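I moved to Kallemow in February with two suitcases and a bad habit of leaving clean laundry in a heap. My neighbor Mwanaisha Khaemba folds everything, even dish rags, and she finally got me started on the soft stuff.

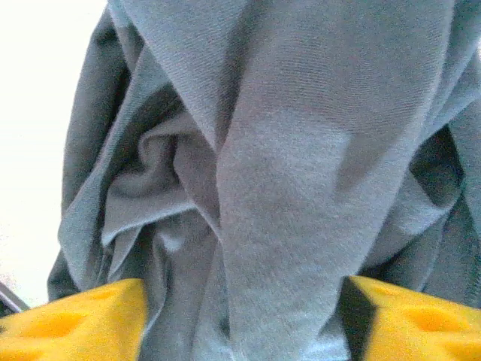
Gray-blue, soft and nowhere near folded.

Find a corner first, she told me, then worry about the rest. Easy to say!

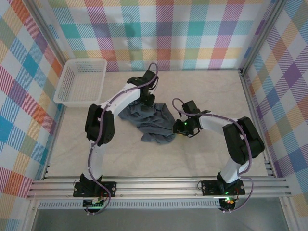

My own trouble is patience — I grab the middle and hope. With a cloth this crumpled, I now look for the pointed corner at the front and work back from there, smoothing the long creases as I go. I still do towels badly.

COMMENTS

Ho-yin Chung: I just roll mine. 2 minutes, done.

kallemow_mom: Corners first, yes!! My grandma taught me that.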